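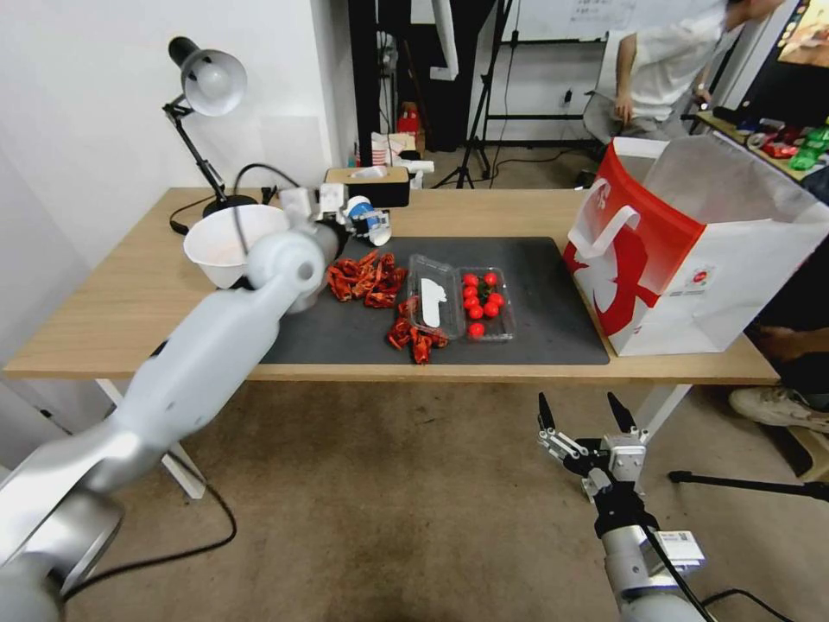

夜、家の前の歩道に倒れた電動キックボードをまたいで帰るのは、もう終わりにしたいんです。でも、なくなってしまうのは困る。坂の上の停留所まで歩かずに済むようになって、毎朝本当に助かっているので。ソコロ・コレアさんは、ペットヴィル地区で開かれた意見交換会でそう話し、会場からは大きな拍手が起こりました。

プレスリリース
プレックベルグ市 交通政策室

プレックベルグ市、シェア型電動キックボードの新しい利用ルール案を公表
3月から意見募集を開始、放置車両への対応と低速区間の設定を盛り込む

プレックベルグ市は、市内で利用が広がっているシェア型電動キックボードについて、走行、駐車、事業者の責務を定める条例の素案をまとめ、本日公表しました。あわせて、3月から市民の皆さまのご意見を募集します。

素案づくりに先立って行った事前アンケートには、485件の回答が寄せられました。担当室がこれまで実施した交通分野のアンケートの中で最も多い件数です。自由記述欄には、裏面まで使って通学路の地図を描いてくださった方、ご近所の気になる交差点をすべて書き出してくださった方もいらっしゃいました。担当職員一同、一枚ずつ読みながら、この街の道がこれほど細かく見守られていることに胸が熱くなりました。お寄せいただいた声は、素案のほぼすべての項目に生かされています。

素案の主なポイント

1 決められた場所に停める「ポート返却制」
利用を終えるときは、市が指定するポートに返却することを義務づけます。ポートは市内7地区に合計200か所を設ける計画で、設置場所は駅前、停留所のそば、公園の入口、公共施設の敷地などを予定しています。歩道上に設ける場合は、車いすやベビーカーがすれ違える幅を残せることを条件とします。点字ブロックの上とその周辺、建物の非常口の前、横断歩道の手前には設置しません。

ポート以外の場所で返却の操作をしようとすると、アプリが最寄りのポートまでの道順を表示し、返却が完了するまで利用時間の計測が続く仕組みを事業者に求めます。ポートが満車の場合に備え、近くのポートへ移動する間の料金を加算しないことも、あわせて要件としました。これは事前アンケートで特に多かったご要望です。

2 低速区間の導入
シデル通りの商店街、小学校の周辺、川沿いの遊歩道を低速区間とします。区間に入ると車両の最高速度が自動で下がり、区間を出るとゆるやかに元へ戻ります。急に減速すると転倒のおそれがあるため、速度の切り替え方についても基準を設けました。市の職員が試作車両で何度も走り、石畳の継ぎ目や下り坂での感触を確かめながら詰めた部分です。

シデル通りでは、朝の荷さばきの時間帯と買い物客の多い夕方とで、道の使われ方がまるで違います。商店街の皆さまからは、時間帯によって区間の長さを変えられないかというご提案をいただきました。大変おもしろいご提案で、素案では選択肢の一つとして併記しています。ぜひご意見をお聞かせください。

3 放置車両の移動と費用の負担
通行の妨げになっている車両について通報を受けた場合、事業者は市が定める時間内に移動しなければなりません。移動されないときは市が保管場所へ運び、その費用を事業者に請求します。繰り返し期限を守らない事業者には、配置できる車両数の削減を命じることができるようにします。

利用者個人への対応は、まず注意の通知から始めます。同じ利用者による不適切な駐車が重なった場合に限り、事業者が一定期間アカウントを停止します。初めて利用する方がうっかり間違えることは十分に考えられますので、アプリ内で停め方を練習できる短い案内を必ず表示することとしました。

4 車両ごとの識別番号
すべての車両の見やすい位置に、大きな文字で識別番号を表示します。通報の際にこの番号を伝えていただければ、事業者と市の双方が車両をすぐに特定できます。夜間でも読み取れるよう反射素材を使うこと、触って読める表示を併記することも盛り込みました。
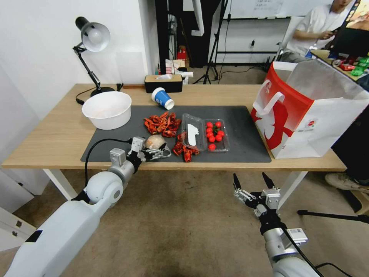 通報窓口「クシ」を市内全域に拡大

ペットヴィル地区で試験運用してきた通報サービス「クシ」を、条例の施行に合わせて市内の全地区で利用できるようにします。クシは、歩道をふさいでいる車両を見つけたときに、識別番号と場所を送るだけで事業者に連絡が届くサービスです。電話でも受け付けており、スマートフォンをお持ちでない方にもお使いいただけます。

試験運用の期間は3か月でした。はじめのうちは通報が駅前に集中していましたが、終わりごろには住宅地の細い道からも届くようになり、思いがけない場所に利用の多い抜け道があることもわかりました。ポートの候補地のうち、ペットヴィル図書館の裏手と旧給水塔の前は、こうした通報がきっかけで加わった場所です。地図だけを見ていたら、まず候補に挙がらなかったと思います。

クシで受け付けた内容は、個人が特定できない形に整理したうえで、市のウェブサイトの地図に掲載します。どの通りで困りごとが多いのか、通報からどのくらいの時間で解消したのかを、どなたでもご覧いただけるようになります。事業者ごとの対応状況も公表の対象です。地域の学校の授業や、自治会での話し合いの材料としても、どんどん使っていただけたらうれしく思います。

位置情報の取り扱い

走行データの提供については、ご心配の声も多くいただきました。市が事業者から受け取るのは、区間ごとに集計した利用回数と、返却場所の集計のみです。利用者の氏名、支払い情報、個々の移動経路は受け取りません。集計の単位が小さくなりすぎて個人の動きが推測できてしまう場合には、隣の区間とまとめて集計します。

データの保存期間と閲覧できる職員の範囲は、条例の本文に書き込みます。運用の内規で済ませる方法も検討しましたが、変更するときに必ず議会の審議を経る形にしておくほうがよいと判断しました。
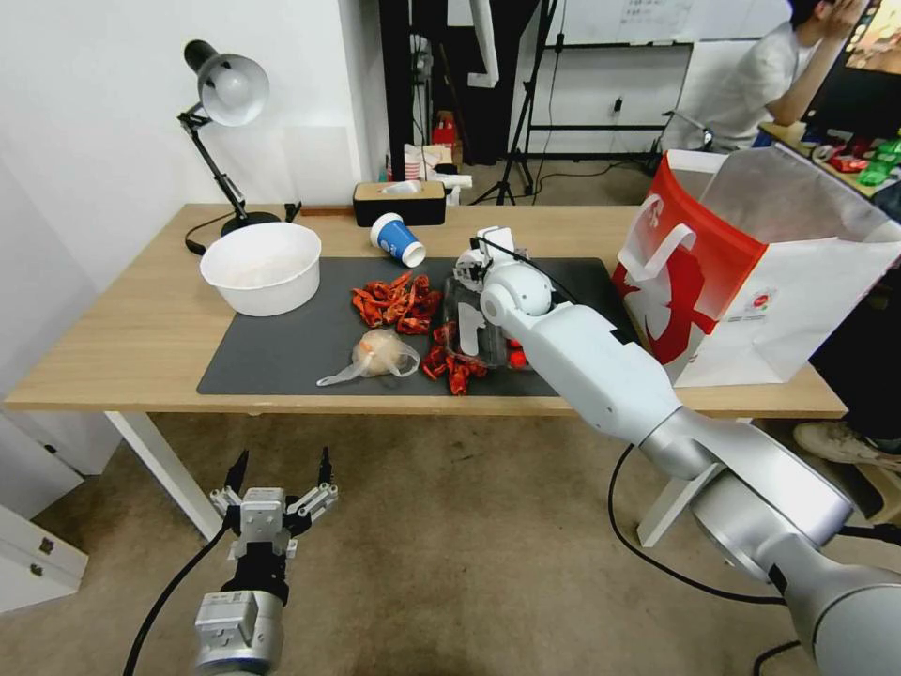

卓上ランプと白いボウルの載った明るい色の木の机

地区ごとの進め方

プレックベルグ市は、丘の上の住宅地から川べりの倉庫街まで、地区によって道の表情が大きく異なります。素案では全市共通のルールを定めたうえで、ポートの配置と低速区間の細かな調整を地区ごとの話し合いに委ねることとしました。

ペットヴィル地区では、坂道での下り走行が最大の論点です。自転車との接触を心配する声がある一方、坂の上にお住まいの方からは、買い物や通院の足として期待する声が数多く届いています。意見交換会では、下り坂の始まる場所に注意を促す路面表示を設ける案が参加者から出され、その場で図まで描いていただきました。さっそく試験的な表示を準備しています。

川べりの地区では、雨の後に路面が滑りやすくなる区間の扱いを検討します。雨天時に速度の上限を下げる方法と、遊歩道への進入そのものを制限する方法の両方について、利点と課題を資料にまとめました。どちらにも決めかねているというのが率直なところで、ふだんこの道を歩いている方、走っている方のご意見を切にお待ちしています。

中心部では、シデル通りの荷さばき場所とポートの共用を試します。早朝は配送車が使い、それ以降はポートとして使うという案です。路面の色分けだけで伝わるのか、標識が必要なのかは、試してみて決めます。

事業者の登録について

市内で電動キックボードのシェアサービスを行う事業者は、条例の施行後、市への登録が必要になります。登録には、車両の点検計画、保険の加入状況、利用者への安全教育の内容、問い合わせに応じる窓口の体制を示す書類の提出を求めます。すでに営業中の事業者には移行期間を設け、その間に車両の識別番号と返却の仕組みを整えていただきます。

小規模な事業者や新しく参入を考えている方のために、提出書類のひな形を用意します。書類の作り方がわからないという理由でよいサービスが街に来なくなるのは、あまりにもったいないことです。窓口での事前相談も歓迎します。

登録料の収入は、ポートの整備と路面の補修、安全講習の開催に充てます。使いみちは毎年度公表します。

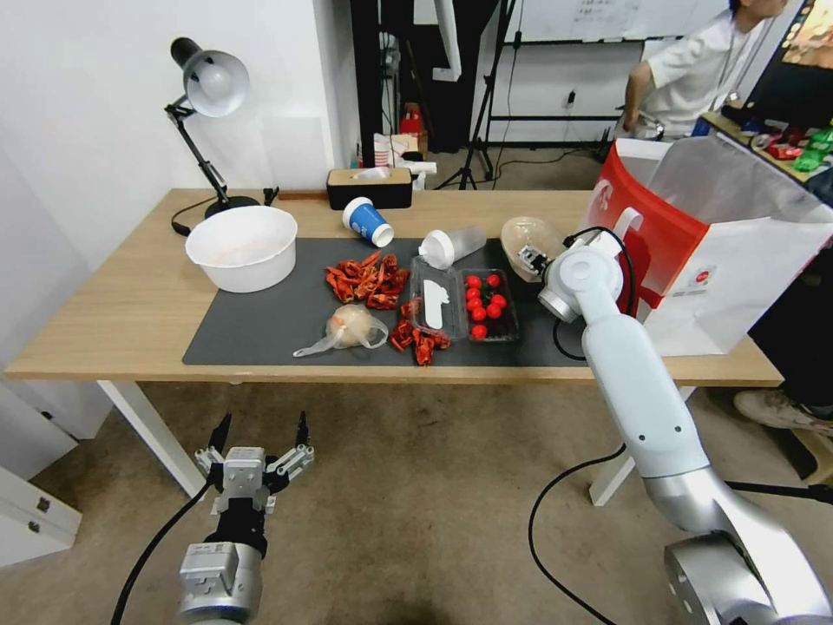

マットの上の赤い乾燥唐辛子

安全講習と試乗会

意見募集の期間中、各地区で講習を兼ねた試乗会を開きます。ヘルメットの着け方、曲がるときの合図、歩行者のそばを通るときの減速を、実際の車両で体験していただけます。ヘルメットは会場で貸し出しますので、手ぶらでお越しください。

乗らない方にもおすすめしたいのが、歩行者の立場から車両の近づき方を確かめるコーナーです。音の静かな乗り物がどのくらいの距離で気づけるものなのか、速度を変えて比べます。職員の間で先に試したところ、感じ方が人によってあまりに違い、昼休みが終わっても議論が止まりませんでした。視覚や聴覚に障害のある方のご感想は、接近を知らせる音の基準づくりに欠かせません。介助の方とご一緒の参加も大歓迎です。

雨天の場合、試乗は中止し、屋内での説明と相談のみ行います。各会場の日程は、市のウェブサイトと地区センターの掲示板でお知らせします。

ご意見の提出方法

素案の全文と説明資料は、市のウェブサイト、市役所の情報コーナー、各地区センター、市立図書館でご覧いただけます。やさしい言葉でまとめた概要版、大きな文字の版、音声版もご用意しました。

ご意見は、ウェブサイトの専用フォーム、郵送、地区センターの回収箱のいずれかでお寄せください。書式は自由です。項目の番号を書き添えていただけると整理の助けになりますが、番号がなくても、すべて目を通します。お子さまからのご意見、市外から通勤や通学をされている方のご意見も受け付けます。

お寄せいただいたご意見は、市の考え方を付けて公表します。お一人ずつへの個別の回答は行いませんので、ご了承ください。

今後の予定

意見募集の終了後、素案を修正し、条例案として市議会に提出します。可決された場合は、周知の期間を置いて施行します。ポートの設置は準備の整った地区から順に進め、最初はペットヴィル地区を予定しています。

報道関係の皆さまへ

試乗会の取材をご希望の場合は、事前に交通政策室までご連絡ください。会場の配置図とポート候補地の地図を提供できます。参加者へのインタビューは、ご本人の同意を得たうえでお願いいたします。

お問い合わせ
プレックベルグ市 交通政策室 新しい移動手段担当
プレックベルグ市役所内(お電話は代表番号から「交通政策室」とお申し付けください)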